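Moved the blog to a new theme last night, the one from Furnosance. The old Nultik theme hadn't been updated in 26 months and the menu stopped opening on my phone.

The import took 5 minutes and brought across 711 posts. Colours and logo were easy enough to change.

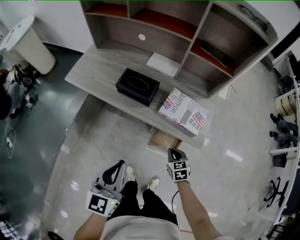
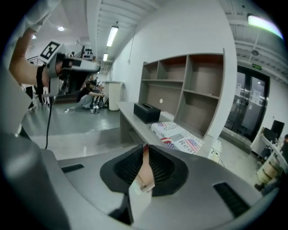
The sidebar widgets didn't come over, so I rebuilt those by hand. I also found 54 posts with no category. Gillespie Shearer left a comment about the grey text being too light, and I've made it darker. The search box is still in the wrong spot on tablets.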